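Kitchen Aisle, Top to Bottom

Photos: Orysia Chornovol. Posted May 1, 2019

Mirjam and I are fitting out the shared kitchen at Jollosar, which currently owns one saucepan and 2 forks that hate each other. The budget is 449, and Mirjam has already spent part of it in her head on a kettle.

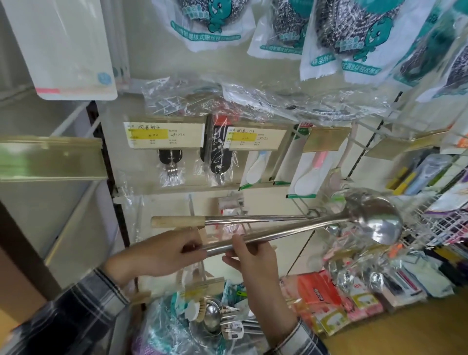 Soup is the whole reason for the trip. Yiğit makes it by the vat every December and has been serving it with a coffee mug, so a ladle went to the top of the list. I like the long steel one with the pale wooden handle - the bowl is deep enough to count as a portion, and shiny enough to check your teeth in. The grinning cartoon on the steel wool bags clearly approves. Mirjam was more taken with the rice paddles, light blue handle or pink, and we have yet to settle that like adults.

Still on the list: a colander, a lid that fits the saucepan, and something for Krešimir to open jars with besides the door hinge.

Hacer wants a proper bread knife. We have told her she can have one when she stops slicing toward herself.

More from Jollosar: The Pantry Shelf / Curtains, Second Attempt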